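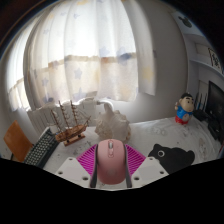 Robot Startup Will Pay You to Pick Up Your Mouse

Drasgate has a job opening for people who can lift a computer mouse and put it down again. Then do it 399 more times.

The company, which works out of two rooms above a tire shop in Zosstead, is gathering examples for Forkis, a learning system meant to handle small household objects. Contributors get a hand-held gripper with a camera on it and a list of chores. They work at their own tables, with whatever happens to live there. Model ships are fine. So are seashells. Drasgate's instructions ask people not to tidy up first, a request most households have met with ease.

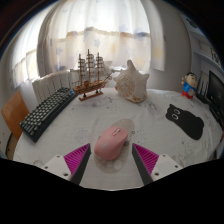 A full set is 400 grasps, and the mouse has to be turned to a new angle between tries. So far 43 homes have signed up, most of them on the Carnegie side of town, where a flyer went up at the laundromat. Five have finished.

The common complaint is wrists. The second is boredom, followed closely by spouses who would like to use the computer. Drasgate says short sessions are best and that fumbles should be left in — Forkis needs to see those too, and the supply is holding up well.

Mugs come next, starting Sunday. The company recommends emptying them.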